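Visite de l'atelier Stalo : conditions d'accès

Sheyla Apaza
Notre établissement souhaite inscrire un groupe à la journée portes ouvertes du 10 octobre 2019. La démonstration de laçage à deux bras est-elle accessible sans réservation ?
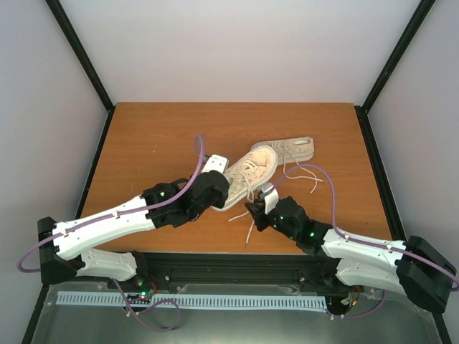
Le groupe comprend 3 accompagnateurs.

Edvin Lie
Bonjour. La réservation est obligatoire pour cette démonstration, à effectuer auprès de l'accueil, poste 215. Les accompagnateurs doivent être inscrits nominativement.

Fedir Sirko
Il me semble que l'entrée était libre l'an dernier. À vérifier.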